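Filed under: Laundry & Floors | Household Tips

April 27, 2019, by the Trarneo Home Desk

We use cookies to remember what you've read. Carry on browsing and we'll take that as a yes.

Getting the Shiny Stuff Through the Wash

Satin has one ambition in life, and that is to slide off whatever you put it on. Chair backs, hangers, the top of the hamper, your arm. I've given up fighting it and now sort on the floor, where there's nowhere left to fall.

1. Sweep first. A smooth floor will hide crumbs until a good blouse finds them for you. Give it a quick pass with a dry mop and let it be.

2. Check the label before you get ambitious. Some satin is polyester and will forgive you almost anything. Some is silk and holds grudges. If the label says dry clean, believe it.

3. Turn it inside out and close the zippers. Hooks go in a mesh bag, by themselves, to think about what they did to my last slip.

4. Cool water, gentle cycle, half the soap you were going to use. No wringing. Roll it in a towel and press down with your palms.

5. Pick up slippery things by a seam. Grab a fistful from the middle and the rest pours out of your hand on the way to the basket. Keep the basket close, too. Mine used to live across the room, and I walked a lot. 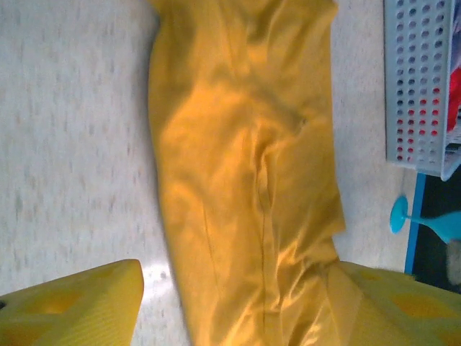
6. Iron on the wrong side, low heat, with a cotton cloth in between. Keep the iron moving. A shiny patch on a shiny fabric is somehow still visible from the street.

7. Hang it on a padded hanger, or wrap a rubber band around each end of a plain one. I paid 50 cents for a whole bag of rubber bands at a yard sale last September and still have most of them, mainly on doorknobs.

Tags: satin, delicates, sorting, ironing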